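Open day at Kostell: a Sunday well spent among cisterns

I had been wanting to see the Kostell washroom works for ages, so when the open day came round in July I was on the first bus and at the gate 22 minutes early. There was already a queue, and it was a cheerful one — plumbers, school cleaners, a family with a pushchair, and plenty of people like me who simply enjoy seeing how ordinary things are looked after.

We went round in groups of up to 17. First came the Stastex hall, where the moulds are kept. Kostell has 2,189 of them on the shelves, going right back to the early days, and our guide was happy to stop at any one we pointed to. I pointed rather a lot. The oldest was for a cistern handle shaped like an acorn!

After that it was over the yard to the Loneo wing, which is all about upkeep. You get overshoes at the door and a little card to stamp as you go. The talk on limescale was far better than it sounds, and I came away with two pages of notes on hinges, seals and which cloth to use where. The hands-on part, with lids and jumbo roll holders, was my favourite hour of the day.

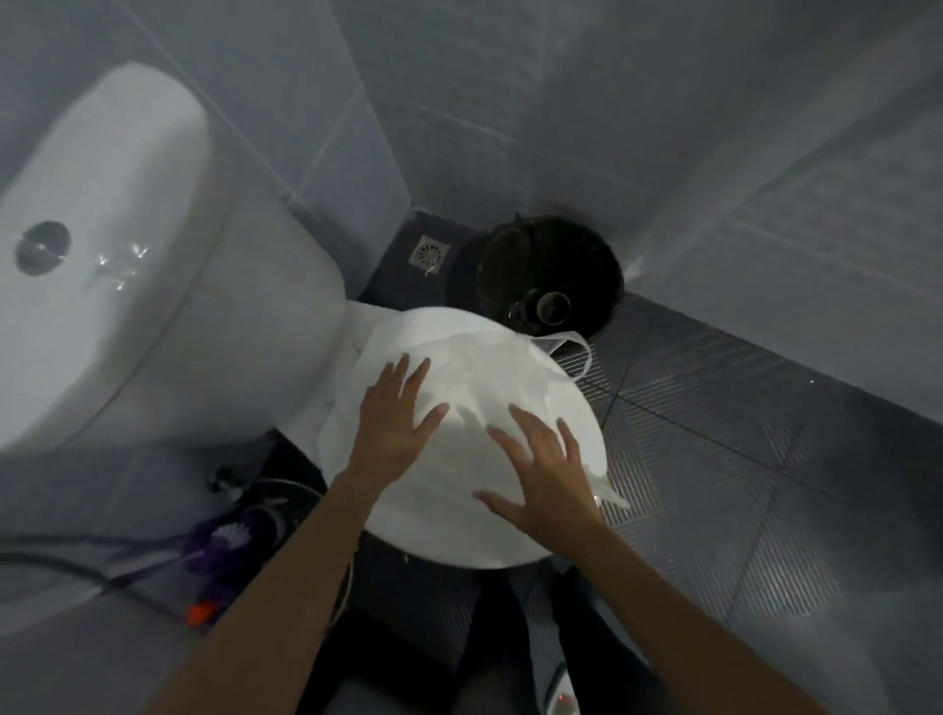
Lid first, then the big roll on its tiled wall. 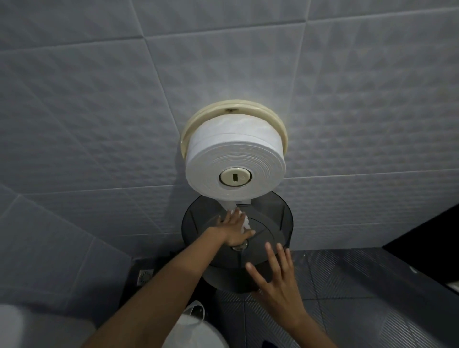 Lunch was in the canteen, run for the day by Ó Conaill, the bakery from the village. Go early if you can, as the leek pasties had gone by one o'clock (the cheese scones are a very good second choice, and they were still warm when I got mine). There is seating outside by the canal too, with some shade.

In the afternoon I climbed the water tower. It's 157 steps, quite steep near the top, and you can see right across to the estuary. My knees complained all the way down, but I would do it again tomorrow.

Entry was free, with a small charge for the tower. The bus back goes from the far side of the road, by the chapel, and the last one is at ten past five.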